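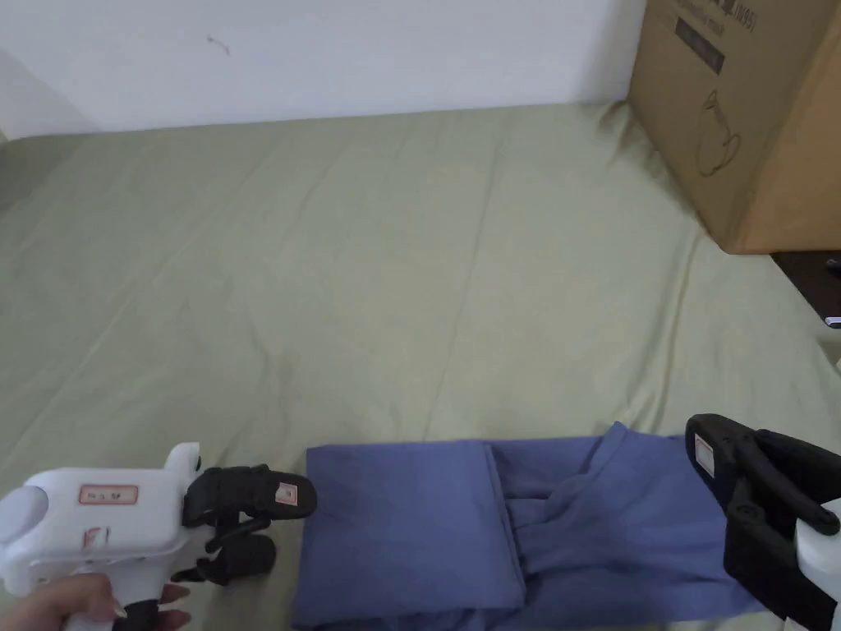
Kershaw Tenants' Group questions folding advice in new moving guide

KERSHAW, July -- The Kershaw Tenants' Group has published its reply to "Fold First," the packing guide that storage firm Fisent is handing out to people changing apartments this summer. The guide says folding clothes flat on the bed before boxing them saves space and ironing. The group accepts the first claim and doubts the second.

"Pants folded on a bed look fine on the bed," said Larasati Nugroho, who wrote the reply. "Put them at the bottom of a carton for 3 weeks and then tell me about ironing."

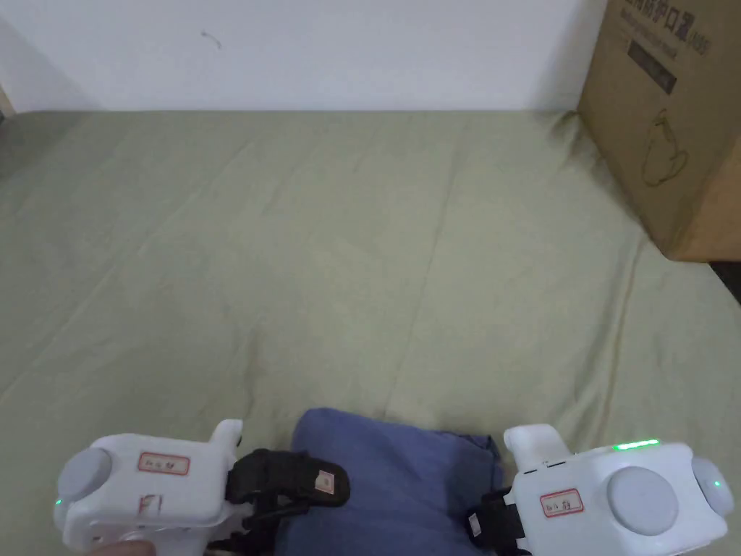
Fisent bases its advice on a survey of 227 customers. The group notes that the survey did not ask how full the boxes were, or what people had been doing before -- which makes "less creased" hard to judge.

The reply also takes issue with the guide's 6 steps for a single pair of pants. Darren Bellamy, the group's chair, said two would do: one leg over the other, then fold to fit the box.

"We are not against folding," Bellamy said. "We would like to see the evidence."

Printed copies of the reply are free at the Drolutden Street office, mornings only. Questions may be sent to Brenda Mellor at the same address.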